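THE BRETENT TAXPAYER LETTER
January 22, 2026

THEY MOVED THE MEETING AGAIN!!! And What Is In The Water Bond

Quick one this time, I am typing this before work so forgive the mess. If you only read one paragraph make it this one. The Bretent town council has put the water bond on the April ballot. The hearing where you were supposed to be able to speak on it has been moved for the third time. Same hall, new hour, now in the middle of the working afternoon. Notice went up on the board inside town hall, which is locked when most of us get off work. Not on the website as of last night. I checked twice.

Now I have nothing against pipes. I drink the water too. The old main under Merrick Road has been patched so many times it is mostly patch, and anyone who lives on the low end knows what comes out of the tap after a hard freeze. Fix it. I'd vote for a bond that fixed it and so would most people reading this.

Read the thing though. The ballot question says "water system improvements and related public purposes." RELATED PUBLIC PURPOSES. Four words, no wait three. Go find out what they mean and good luck to you, because the definition isn't in the question, it's in an attachment, and the attachment points to a resolution, and the resolution was passed in a block vote with no discussion along with the minutes and a liquor license. I was there. Whole block took less time than the pledge.

So I went and got the resolution. Paid for the copies out of my own pocket, 59 pages of it, and half of them printed crooked. Page after page of boilerplate and then tucked in toward the back, related public purposes includes "site preparation, access and utilities for the Gudberg parcel." The Gudberg parcel! That is not a water main. It's a field on the far side of the county road with no houses on it. The town took an option on that land last year, also in a block vote. You tell me what it needs sewer and a paved entrance for.

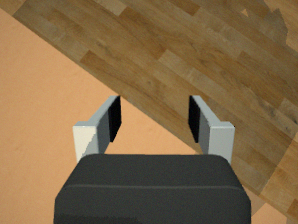
The Letter Writer, Bretent

Asked at the front counter how much of the bond is for the Merrick Road main and how much is for the parcel. Was told the split has "not been finalized". Asked who finalizes it. The council does, after the vote. After. So we are being asked to borrow the money first and find out what we bought second. Try that at the bank. Try walking in and telling the loan officer you want it for a roof and related household purposes.

And before somebody writes in to tell me this is how every town does it, no it isn't. Dronditham had a water bond a while back, and theirs listed the streets. By name, on the ballot, with a dollar figure next to each. It passed easy. People over there complained about the torn up road for a summer and then they had water. Nobody had to dig through an attachment. You can write a plain question if you want a plain answer.

What bothers me more than the money is the habit. First it was the block votes, which were supposed to be for routine items only. Then routine started to mean whatever the council already agreed on before they sat down. Then public comment went from the start of the meeting to the end, so you sit through two hours of proclamations to get your turn, and then they cut the turn to 3 minutes. Now the hearing keeps hopping around the calender. Each one of these is small. Each one got a shrug. I shrugged at a couple myself, I'll own that.

These people work for US. They asked for the job. They stood on our porches and asked for it, and took our coffee, and one or two of them were very strong on the subject of open government while standing on my porch.

The charter does give us something to work with, by the way. Most folks have never read it and the council is counting on that. There's a section on ballot questions that says a question has to state its purpose "in terms a voter may understand." Old language, good language. There is also a petition section. If enough registered voters sign, the council has to take up in open session whether to split a question into parts. They don't have to agree to split it. But they do have to talk about it out loud, with a roll call, names next to votes, and the minutes have to show it. I would settle for that to begin with.

We have more than 60 signatures already and that's just from the hardware store parking lot and my own street. We need a good deal more. Sign with the name and address you're registered under or the clerk will toss it. No nicknames, no ditto marks for husband and wife, no signing for your mother even if she told you to. Use ink. Print under the signature so it can be read.

What we are asking for, word for word as it appears on the sheet: that the water main question and the Gudberg parcel question be placed before the voters separately, each with its own amount. That's all. You can be for the parcel and still sign. I know a fellow who is for the parcel, thinks it'll bring in a warehouse, and he signed, he wants it argued on its own feet.

Other things, fast.

The sheets are at the feed store counter and the barber's. Ask, they keep them under the register so they dont walk off. If you want a blank to carry on your own block, take one, but the person carrying has to sign the bottom in front of a notary. The credit union does it free for members.

If you can get off work for the hearing, go. Sign the speaker list at the door BEFORE you sit down, they close it when the gavel drops. Write your remarks out ahead and time yourself in the kitchen. Bring an extra copy and hand it to the clerk and say you want it entered in the record. If you can't go, mail a letter and say the same.

Check your registration. Several people at the lot found out they had been dropped after moving across town, same town, same precinct even. The clerk's window can look you up while you stand there.

Correction from last time: I wrote that the option on the parcel runs 2 years. It runs 3. My error, I misread my own notes. Thank you to the reader who called.

Postage went up and I still mail to the folks without computers. If you'd like to help with stamps, actual stamps are better than checks. Leave them in an envelope at the feed store marked LETTER.

Next one goes out when I know the new hearing time is going to hold. Don't wait for me, call town hall yourself and ask.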